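Clothing Room Refit: Progress Report, June

Hello again, and thank you for the nudge last month, because I had let this report slide while we were in the thick of moving things about. I'll try to cover what the money has gone on, what's working, what isn't, and what I'd like to do with what's left.

The short version is that the room is open, the sorting corner is finally a sorting corner, and we've handed out more kids' and adult sportswear since the refit than in the whole of last spring. I'm really pleased with how it's going!

When I wrote the application I said the biggest headache was sportswear. Plain T-shirts and jeans more or less look after themselves, but tracksuits come in as two pieces and have a terrible habit of getting separated. Somebody hangs the top on one rail, the bottoms go in a tub with the leggings, and three weeks later we've got a lonely jacket that would have been a perfectly good school gym outfit. Families ask for full sets (especially in the fall, when the teams start up again) and we kept having to say sorry, only half.

So the first chunk of the grant went on surfaces. We had been sorting on the floor and on one wobbly folding table, and my knees were not fond of it. Now there's a big padded gray surface where everything gets laid out before it goes anywhere else. The fabric doesn't snag knits, and the plain color makes it much easier to spot a stain or a pulled thread than that awful patterned tablecloth we used to throw over the old table. It cost less than I'd budgeted, and the difference went toward the rails.

The new routine goes like this. A piece comes out of the donation bag and gets shaken out, and we go through the pockets (you would not believe the pockets). Then the top goes on the left and the bottoms on the right, and we hold off folding anything until we've looked at the cuffs, the collar and the hems. If the two belong together they get one tag between them and they stay together from then on, all the way to the shelf.
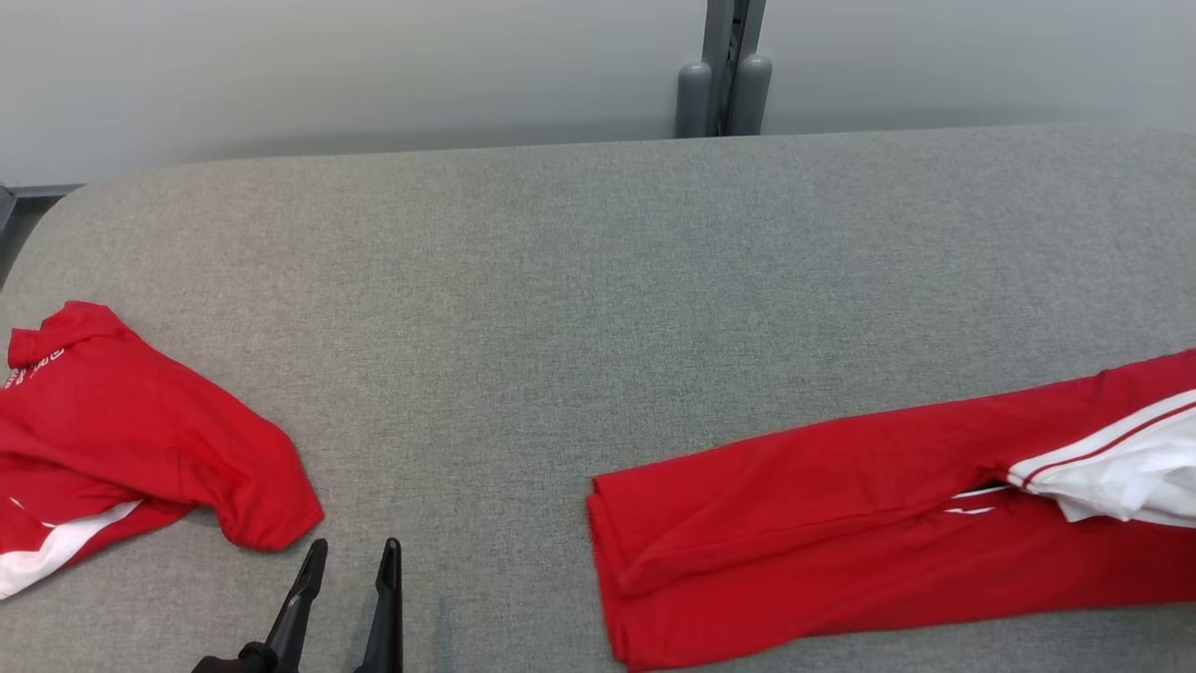 Red has been the color of the season, by the way. A youth club cleared out its closet and sent us bag after bag of it, and matching red to red is a lot harder than it sounds. Two pairs of pants can look identical under the lights and then one turns out to be a touch more orange by the window. We've started going by the stripes and the fabric first and leaving the shade for last, and that has cut down on the arguing.

On to the numbers you asked for. Since the refit we've put 2,567 pieces through the sorting corner, and 400 of those went out again as matched sets. I know that second figure looks small next to the first, but plenty of what we get was never part of a set to begin with, and before this we didn't keep track of sets at all. A shift now gets through a full delivery in 45 minutes, including tagging. I don't have a fair "before" time to put next to that, as we used to just keep going until somebody needed to lock up.

The rails came from Skumico and they're sturdy, a bit heavier than I expected, and took a whole evening to put together. One upright arrived with a stripped thread and they replaced it without any fuss. The tags and tag gun are from Prollent. The gun is great. The tags are a little too stiff for thin fabrics and I'd go for the softer kind next time, so I've put a line for that in the revised budget.

Laundry is where I have less cheerful news. We'd planned to wash anything doubtful on site, but the hookup in the back turned out to need more plumbing work than the quote allowed for. For now Bouazza, the laundromat around the corner, is giving us a reduced rate on the early slot before 8 a.m., and it's working fine. It does mean carrying bags up and down the street, and in the rain that gets old quickly. I'd like your okay to move the plumbing money over to laundromat fees until the end of the grant, and I've marked that change on the budget sheet too.

A few smaller things. The zipper repair box has been a hit. We've had 6 jackets back on the rails that would have gone to rags, all of them with nothing wrong except a missing pull. The size chart on the wall needs redoing, as the kids' sizes from different makers are all over the place and the one I made in a hurry has already confused people. And the Tado shelving we inherited from the old office is holding up, though I wouldn't put anything heavier than sweaters on the top shelf.

Still to do before the next report: finish the shelf labels, get the fall gym sets boxed by size, and sort out some kind of bin for single tops and single bottoms so that a stray half has somewhere to wait for its partner. At the moment they sit in a heap by the door and I'm a bit embarrassed by it.

Spending is slightly under plan overall, with the underspend mostly coming from the surfaces. I'll send the receipts separately, in one envelope this time, I promise. If you'd like to drop in, mornings are best, when the bags have just come in and the corner is at its busiest. And please let me know about the plumbing line when you get a chance, as the laundromat would like to know whether to keep our slot through the summer.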